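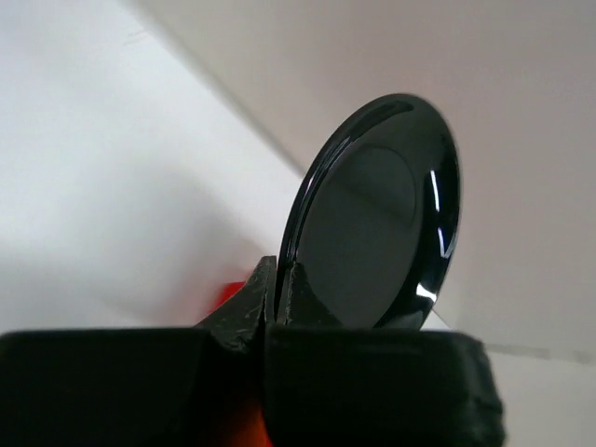 Grernico 1328 Countertop Dishwasher Review

Posted July 2019

Our apartment kitchen in Tolmont has one short run of counter, one sink and no place for a built-in dishwasher. The landlord won't allow anything that needs a new pipe. That left washing by hand or a countertop machine, and after four years of washing by hand I bought the Grernico 1328. I paid 200 dollars for it at the Ackah store downtown, full price. I have used it nearly every day for five months.

It's a box with a drop-down door, one spray arm, a lower rack and a small basket for silverware. It connects to the kitchen faucet with a quick-release fitting and drains back into the sink through a second hose. There is no tank, so it can only run while it is hooked up to the faucet.

Setting it up

Setup took most of an evening. The machine itself comes ready to use, but the adapter in the box didn't fit my faucet and I had to go back out for a different one. Check your threads before you start. The manual has a drawing of three thread types on page six, which I found after I got home with the second adapter.

The hoses come out at the back on the left. If your sink is to the right of the machine, they have to loop behind it, and that pushes the whole thing forward by a few inches. Measure for that. I had 24 inches of counter depth to work with and the front feet ended up closer to the edge than I like. The feet are rubber and it hasn't crept at all, even with the door open and the rack pulled out full.

It's heavy enough that I wouldn't want to lift it down after every use. If you plan to keep it in a closet, buy something else.

What fits

The rack has fixed tines, and this is where the machine gets picky. Flat dinner plates go in easily. Plates with a deep rim lean on each other and you lose every other slot. Pasta bowls are the worst. They either tip forward into the spray arm or take up the space of three plates. I now wash those by hand.

Height is the other limit. Large serving platters won't stand up, and a 13-inch skillet won't go in at any angle I tried. Cutting boards depend on the board. My small one fits along the left side.

Cups go on a fold-down shelf above the plates. Tall glasses only fit with the shelf folded up, so it's a choice between glasses and cups in any one load. For two people eating at home, one load covers breakfast and dinner with a small saucepan added. When we have company I run it twice.

Plastic trays are a mixed case. Small ones with low sides go in on edge, at the back. Bigger ones block the water from whatever is behind them, and I stopped trying.
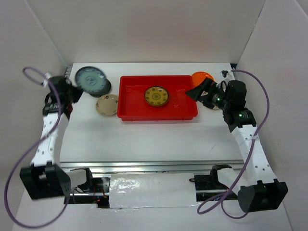

How well it cleans

Good, with a few complaints. The normal cycle gets off sauce, egg, coffee and most grease without rinsing first. Oatmeal that has dried in the bowl needs a soak. Rice stuck to a pot needs a soak and a scrub, and by then you may as well finish the job in the sink.

The short cycle is fine for glasses and for plates that held toast. I wouldn't use it after a real dinner. The heavy cycle is long and loud and I've used it only a handful of times, mostly after baking.

Dark dishes are the hard test. Water here is hard, and any shiny black plate comes out with white spots unless there is rinse aid in the dispenser. With rinse aid there are still a few spots, usually near the rim. Patterned plates in lighter colors hide them. So does a quick wipe with a towel, but I bought a dishwasher so I could stop doing that.

I haven't seen any fading on printed plates so far. Five months isn't long enough to say much about that.

Drying

Drying is the weak point. There is no fan and no heater that runs after the rinse. The machine just sits there warm. If you leave the door shut, everything inside is wet an hour later. Crack the door open a hand's width when the cycle ends and ceramic plates will be mostly dry by the time you want them. Plastic stays wet no matter what. Pull the lower items first, or water from the cup shelf will drip onto them.

Steam comes out when you open the door and it goes straight up. Mine sits under a wall cabinet, and the finish on the bottom edge of the cabinet has started to lift. I stuck a strip of foil tape under there, which has held.

Noise and upkeep

The wash is a steady slosh that I can talk over. The drain pump is louder and makes a gargling sound for a minute or so at the end. You'll hear it in the next room with the door open.

The filter is a plastic cup in the floor of the machine that twists out. I rinse it once a week. The spray arm lifts off — pull hard, it feels like it will break and it doesn't. One of the holes plugged up with a lemon seed in the second month and I got it out with a toothpick.

Compared with the Dreltitent

I used a Dreltitent countertop model for a summer in a rented place. It had a better rack, with tines that folded, and it dried better. It also leaked at the door gasket, and it took up more of the counter. If the Dreltitent had fit in my kitchen I would have had a harder time choosing. The Grernico is quieter and has not leaked.

Should you buy it

If you have a standard faucet, flat plates and a counter you can give up for good, yes. If you cook in big pans, or if you want dishes you can put straight into the cabinet, keep looking. I would buy the 1328 again at the same price. I'd like the next version to have a fan and hoses that come out on either side.

Rating: 3.5 out of 5

Related reviews
Ackah Faucet Filter, Second Look
Dreltitent Folding Dish Rack
Over-the-Sink Shelves for Small Kitchens
Rinse Aid for Hard Water: Four Kinds Tried
Grernico Two-Burner Hot Plate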